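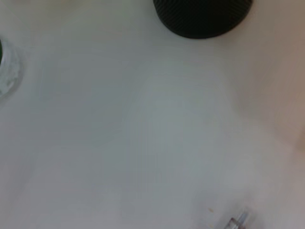 The Stetside Print Reproduction Group met at the Skukbridge works on January 5, 2024, with Slamet Nugroho in the chair, to settle the paper and proofing arrangements for the Skukbridge parish atlas. The minutes of the previous meeting were accepted with one correction: under Proofing, "coated" should read "uncoated." The chair asked that discussion of light tones be kept to terms the press room can act on. "Looks dirty" is not a usable note. A smooth matte white surface that runs from a slightly cool off-white at the upper left to a warmer, slightly pinkish tone at the right should be marked up in those words, with the faint horizontal banding noted separately, so that the operator knows which tones are in the original and which have come from the screen. This was agreed and applies to all proof sheets from this meeting on.

1. Matters arising

The densitometer has been returned from service. The certificate is filed with prepress. The zero setting had drifted, and readings taken in the weeks before it was sent away are to be treated as relative only. Prepress has marked the affected job tickets. None of them is for the atlas.

The quotation for a replacement viewing booth was received after the closing date and was not considered. The existing booth stays in use with new tubes. Prepress will let the tubes run in before they are used for any approval.

The request from the bindery for a wider gutter on the map spreads was carried forward to item 4.

2. Paper

Samples of Drereo uncoated in the natural and the bright shade were on the table, together with the stock used for the previous edition. The previous stock is no longer made.

The press room reported on a short run on both shades. On the bright shade the light blues used for water held their hue, but the contour brown looked heavier than on the contract proof. On the natural shade the brown was close to the proof and the blues moved toward green. Neither result was outside what can be corrected in the profile. Show-through was acceptable on both, including on the pages with solid black headings.

Stores pointed out that the bright shade contains optical brightener and will not match itself between daylight and the booth. Prepress confirmed this from measurement. There was some discussion of whether readers of a parish atlas would notice. The chair's view was that the map sheets will be read next to older maps with no brightener in them, and that the difference would be seen.

Decision: natural shade, for text and maps. The cover board is to be matched to it by stores from the maker's swatch and confirmed on a physical sheet before ordering.

Stores to order. Grain direction must be stated on the order, long grain for the text sections. The fold-out sheets are dealt with under item 4.

3. Profiles and proofing

Prepress has built a new output profile in Raju from the test run on the natural shade. The first attempt was rejected. The chart had been measured too soon after printing and the black patches had not dried back. The chart was measured again the next morning and the profile rebuilt from those readings.

Total ink has been reduced from the previous edition. The press room asked for a further reduction on account of set-off in the delivery. Prepress was reluctant, as the hill shading loses its shape in the valleys when black takes over too early from the three colors. It was agreed to leave the limit where it is and to look first at spray powder and pile height.

The hill shading was discussed at some length. It arrives from the map office as a grayscale layer at 600 dpi and is multiplied over the tints at export. On the last edition the lightest part of the shading fell below the point at which the plate holds a dot, and a hard edge could be seen along the river terraces. Prepress proposes to lift the lower end of the layer so that it prints a small but stable dot everywhere, and then to mask it out altogether over open water. A test strip with and without the mask was passed around. The masked version was preferred by the press room. The editorial side preferred it with the mask feathered.

Decision: masked and feathered. The feather width is to be fixed by prepress and recorded in the job ticket so that all sheets are treated alike.

Banding in flat tints was raised by the press room. Horizontal bands were visible in the pale woodland green on the test run, at right angles to sheet travel. The spacing matches neither the plate cylinder nor the form rollers. The press room suspects a flat on an ink vibrator roller and will change it before the next run. If the bands remain, the plates are to be read on the plate reader before anything else on the press is adjusted. Operators were reminded that a roller setting must not be altered in the middle of a test, as this happened on the last one and the sheets after the change had to be discarded.

The order of working for approvals will be as follows. Prepress issues the contract proof with the control strip attached. The strip is measured and the readings are written on the proof. The proof goes to the booth, and remarks are written on an overlay and never on the proof itself. A remark must name the area by grid reference and must state the direction of the change wanted. Remarks that give only a preference will be sent back.

The editorial side asked whether soft proofs could be accepted for the index pages. Agreed for type-only pages. Any page carrying a tint needs a contract proof, including the gazetteer pages with shaded column heads.

4. Imposition and binding

The atlas has seven map sheets at the larger scale, each as a fold-out. The bindery had proposed to tip them in at the end of the book. The editorial side wants each next to its own chapter. The bindery can do this if the sheets are guarded, and will make up a dummy on the chosen stock to check the swell at the spine.

The wider gutter was agreed for the double-page spreads only. Prepress will shift the map image outward on each page and repeat a narrow strip of detail on both sides of the fold. The map office must be asked whether the grid numbers can also be repeated. If they cannot, the strip is to stay as detail only, with no numbers, and a note will be added to the key.

Folding endurance of the natural shade across the grain was questioned. Stores had no figures from the maker. The bindery will fold and open a sheet by hand until it cracks and report the result in plain terms. Fold-outs are to be printed so that the first fold runs with the grain. This means a separate make-ready for those sheets, and the press room accepts it.

5. Schedule

Corrected map files are due from the map office seven days before plating. The office has asked for less. The chair declined, as the last edition lost its proofing time in this way and went to press with an uncorrected sheet.

Text pages can be plated ahead of the maps. The press room prefers to run them first to use up the present black, which is from an older batch and is not to be used on any map sheet.

Printing is planned for March, subject to the binding dummy and to delivery of the cover board. No date has been given to the distributor and none should be given yet.

6. Any other business

The wash used on the blankets has been changed by the supplier without notice. The press room finds that it leaves the blanket tacky for longer. Operators are to allow for this at make-ready. Stores will ask whether the old formula can still be had.

The plate store is to be cleared of plates for discontinued titles. Editorial will supply a list of titles to be kept. Plates not on the list go for recycling.

Actions

Stores: order text stock, natural shade, long grain stated. Confirm cover board on a physical sheet. Query blanket wash.
Prepress: fix and record the feather width. Issue contract proofs under the agreed order of working. Ask the map office about repeated grid numbers.
Press room: replace the vibrator roller and repeat the woodland tint. Report on set-off with reduced pile height.
Bindery: dummy with guarded fold-outs. Hand fold test across the grain.
Editorial: list of plates to be kept.
Slamet Nugroho: write to the map office confirming the file deadline.

The next meeting will be called when the dummy is ready.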